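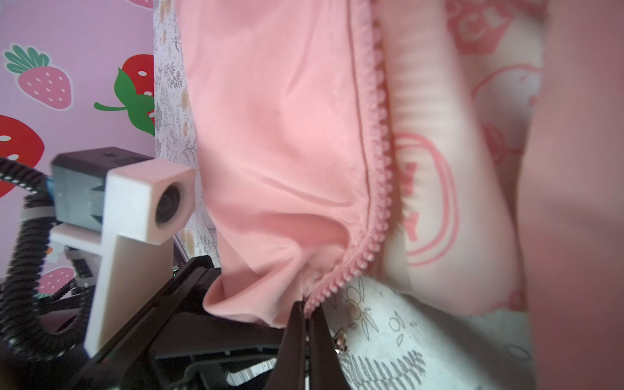
Pink zip pouch, chunky teeth, small metal pull.

Zip Pouches and Pencil Cases: Your Questions

These are the questions that land in the Sikton inbox most often. Tapio Kettunen answers them. He has repaired bags for 27 years and doesn't believe much of what he reads on a swing tag.

Is a satin-look pouch any good for everyday use?

It depends what you call everyday. For hair ties, lip balm and a few coins, fine. For pencils, I have my doubts. Smooth, shiny fabric tends to be thin, and a sharp 2B will find its way through the bottom corner before the end of term. If you like the colour, buy it, but put the pencils in point up.

Do chunky zippers last longer than fine ones?

The shops would like you to think so. Chunky moulded teeth are easier for small hands to line up and they put up with a bit of grit. They also don't bend well. On a pouch where the zip runs around a curve, the bend is where I see teeth go missing, and a missing tooth can't be glued back, whatever the video says. A fine coil zip looks weaker and often outlives it.

The pull is tiny. Can I change it?

Yes. Tie a loop of ribbon or cord through the hole in the metal pull. You don't need a "pull upgrade kit". I've seen a Patby one with 40 pieces in it and used maybe two of them.

My zip sticks at one end. What should I use on it?

Rub a candle stub or a graphite pencil along the teeth, work the slider back and forth, wipe off the extra. Skip cooking oil, it stains pale fabric and collects fluff. Soap works for a while. People write in praising lip balm, and I suppose it's better than yanking.

How do I open and close a floppy pouch without the fabric catching?

Hold the end of the zip taut with one hand and move the slider with the other. Soft pouches bunch up at the bottom and the loose fold gets dragged into the teeth. If it's already caught, back the slider off slowly and ease the cloth out sideways. Pulling harder has never helped anybody, though it does keep me in business.

Can I put it in the washing machine?

The label will probably tell you to sponge it. I would wash by hand in cool water with the zip closed, then hang it from one end to dry. If you must use the machine, put it in a mesh bag on the gentlest cycle. Printed pouches, the white ones with pink lettering and so on, should go in on their own the first time. I don't trust "colourfast" until I've seen the rinse water.

Will ironing get the creases out?

On shiny cloth, an iron is as likely to leave a mark as remove one. Stuff the pouch with a tea towel, leave it overnight and see if you still care in the morning. Most creases come back as soon as it goes in a bag anyway.

Is it worth paying for a branded organizer set?

I can't see it. The Ratalix set has 5 pouches in graded sizes, and everyone I've asked uses the middle one and loses the rest. Buy one that fits what you carry.

Someone told me to sort pouches by colour. Does that help?

Only if they aren't all the same colour. In a room where everything is pink, I'd go by feel: a smooth one for hair things, a printed cotton one for pens. Children seem to manage this better than their parents do.

Do you repair cheap pouches?

Sometimes. If only the slider has worn, it's a short job. If the whole zip needs replacing, the repair will likely cost more than the pouch did, and I'll say so. Ask at the Lumbantobing Street counter before noon and bring it empty, please. Last May I emptied crayon shavings out of nine of them.

Where can I send a question that isn't covered?

Use the contact form. Replies are slow and may not be what you hoped to hear.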